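# Stevum 11 Braided Suture, Black

Non-absorbable braided suture for bench and tissue-lab use. Supplied by Eder, Stuscombe.

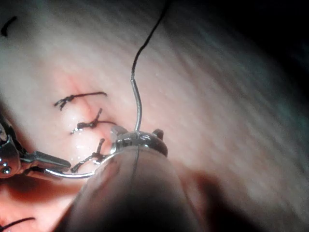 Stevum 11 is a coated braid, dyed black through the full thickness of the strand and fixed to a curved needle. The coating lowers drag on the first throw and leaves enough grip for the second to hold. Dark thread is easier to follow on pale tissue: the three tied knots along the closure stand out clearly, as do their tails, including the long one running right from the uppermost knot. Cut ends of a braid can fray, so trim with sharp scissors and replace blades that crush the strand.

## Specification

| Item | Value |
|---|---|
| Construction | Braided, coated |
| Colour | Black |
| Needle | Curved, bright finish |
| Strand length | 600 mm |
| Pack | 11 strands, individually wrapped |
| Carton | 100 packs |
| Order code | ST-934 |

## Handling

- Grip the needle on its body, away from the swage and the point.
- Straighten the strand with a slow, even pull. Do not run it through the jaws of an instrument.
- Use square knots with one extra throw on moist tissue.
- Put used needles in a sharps container.

## Storage

Keep dry and out of direct sunlight. Opened wraps should be used the same day.

## Related items

Firnilberg tissue pads and clamp trays are listed separately. Stevum 11 is for training and bench work and is not supplied for clinical use.

Page revised September 4, 2026.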